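Handheld gripper kit for recording laundry tasks: is the Volar worth it over building our own?

Asked June 18, 2024 in Tools and Hardware
Tags: grippers, handheld, data collection, cloth

I look after equipment for a small group that works on cloth handling. We want people to be able to record demonstrations by hand, away from the arm, and then train on the recordings. The tasks are sorting, picking up single garments from a heap, turning sleeves the right way out and folding. No rigid objects for now.

The choice is between two things.

The first is the Volar handheld kit. It comes as a trigger grip, a two-finger linkage, a wide-angle camera already mounted, and a matching wrist version that bolts to the arm so that the fingers are the same in both places. The quote we had was for 3 sets. Delivery was given as February and then moved, and we are now told they are in stock.

The second is building our own. One of our students has made a prototype with printed parts and it works, but the two sides don't close evenly and the camera mount moves if you knock it.

What I would like to know from people who have used the Volar kit:

Does it cope with thin fabric lying flat on other fabric? The sales video only shows towels.
How tiring is it? The listed weight is 530 grams without the camera.
Do the finger pads last, and can you get replacements without sending the whole thing back?
How good is the software that comes with it? We have our own training code and only need clean files out.

We're not bothered about looks or about the carrying case.

Comment: Which arm are you putting the wrist version on? The adapter plate is extra for some of them.

Comment from asker: An Estrella. We've been told the plate is included for that one but I don't have it in writing.

Comment: Get it in writing.

3 answers

Answer 1 (accepted)
Reece Fairclough

We have had two of these since last year and bought a third in February. They get used most days, nearly all on clothes and bedding. I'll go through your list in order and add a few things you didn't ask.

Thin fabric on fabric. It will do it, but the person holding it has to learn how. The pads meet at the tip first and then along their length, so if you come straight down with the fingers wide open and close slowly, you push up a small ridge and pinch that. If you come in at a slant you just slide over the top. A T-shirt on a bed sheet is fine after an hour of practice. Lining material and tights are bad and we gave up on them. Knitwear is the easiest thing there is, though you will sometimes take hold of two layers when you wanted one. For sleeves, go for the cuff end. The ribbing stands up better than the rest and gives the pads an edge to close on.

Weight. It is nose-heavy once the camera is on. I can do twenty minutes before my forearm complains. We work in blocks of 50 recordings and then swap people, and that has stopped the grumbling. If your people are going to reach across a double bed all afternoon, plan for less than that. There is a wrist strap in the box. Use it, as we dropped one without it and bent a link.

Pads. They push on to the brackets and come off with a small screwdriver. You can order them separately. Ours get shiny and lose grip before they tear, and the change is gradual enough that you don't notice it in the hand. You notice it when you compare recordings from month one with month four. We now change all the pads on the same day, on the handheld sets and on the arm, so that they match. Washing them in warm water with a bit of washing-up liquid brings some of the grip back. Don't use solvent wipes. The glue line goes white and the pad lifts at the corner.

Linkage. Four pins per gripper need looking at. They are a snug fit when new and loosen off. When they are loose the fingers stop lining up and you get a twist in the grip, and this shows with fabric more than it would with a box. There is a small hex key supplied for the trigger, but it doesn't fit anything on the linkage, so have the next size down to hand for the brackets.

Software. Poor, but you can avoid it. The desktop program wants to manage your recordings for you and it names everything by serial number and time. What you want is the export folder, where you get plain video and a separate table of finger opening against time. The two are in step to within a frame on ours. Check this yourself on the first day by opening and closing the fingers sharply in view of the camera and finding the same moment in both files. One of our sets came with old firmware and was well out. Support sent an update the next morning.

Camera view. It is very wide, and with the fingers at the bottom you get plenty of what's around them.

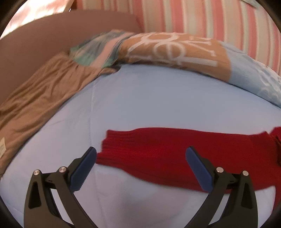 So think about what you put down under the clothes. We started on a plain grey table cover and the results were good on that table and nowhere else. After we went over to patterned bedding, with other garments left lying near the one that mattered, it took longer to train and then worked in places it hadn't been before. I'd do it that way from the start. Change the bedding every session and write down which set you used. Printed fabric with lettering on it is useful to have in the mix, and so are stripes, as folds in a striped cloth look different from folds in a plain one.

The black corners you get from the lens are the same in every recording, so we mask them before training. If you swap a camera or take one off for cleaning, check that the corners are in the same place afterwards. A couple of degrees of turn is easy to miss.

Lighting matters more than I expected. A window to one side will burn out pale fabric in part of the view while the rest is fine. We draw the blind halfway and fix the exposure by hand. The automatic setting hunts when you go from a dark jumper to a white sheet.

On building your own: we did that first. The parts were cheap and the time was not. Our first version had the same trouble you mention, with one side closing ahead of the other, and by the time we'd put decent pins and bearings in it we had spent a good part of what a bought one costs. The thing I'd pay for is having identical fingers on the handheld and on the arm. If your student can make six that match, build them. If not, buy.

Three sets is about right for a small group. Two in use and one to take parts from.

Comment from asker: Very helpful, thank you. When you change the pads, do you redo the finger opening calibration?

Comment, Reece Fairclough: Yes, every time. It takes a couple of minutes. Fully open, fully closed, then once on the spacer block from the box. Don't lose the block.

Comment: We lost the block. They charge for another one and it came from the Prakow warehouse, so allow a week.

Answer 2
Donal Mac Giolla

I'll give the other side. We tried the Volar on loan and sent it back.

The hardware is well made. My complaint is with the price of the wrist version, and with the fact that you have to buy it from them if you want the matched fingers. The mounting holes are not a standard pattern. If your arm isn't on their list, you are drilling a plate. For an Estrella you should be all right but, as someone said above, get it in writing, and ask for the drawing at the same time.

We went with the Fluldale kit in the end. It's a plainer thing. The fingers run on a straight slide with no linkage, so they stay parallel all the way and there is less to work loose. It's slower to open and it doesn't open as wide. For flat fabric I would say it is a bit worse than the Volar, because the tips are thicker and you have to press harder to raise a fold. For picking garments out of a basket I couldn't tell them apart.

It also comes without a camera. You choose your own, and this suited us, but it means you have to sort out the timing between the video and the finger position. It took one of our people the best part of two weeks. If you have nobody to do that work, it isn't the cheaper option.

We have 124 hours recorded on it so far with the original pads. They are a harder rubber. They last, and they slip more on anything shiny.

If you can get both on loan, do. Take the clothes you mean to use, and don't let the rep choose them.

Comment: Does the Fluldale have a trigger or a squeeze handle?

Comment, Donal Mac Giolla: Squeeze handle. People with small hands found it a stretch. There's a spacer you can take out, which helps a little.

Answer 3
Unregistered user

Not used the new one but the old Volar had a problem with the cable where it goes into the grip. It would cut out if you turned your wrist over. Might be fixed now. Also check it charges from a normal USB plug, mine needed theirs.

Comment, Reece Fairclough: Fixed on the current model. The socket was moved to the bottom of the grip, and it charges from anything.

Comment from asker: Thanks all. I've asked for a loan set and for the adapter plate to be added to the quote as its own line. I'll come back once we've tried it on the thin stuff.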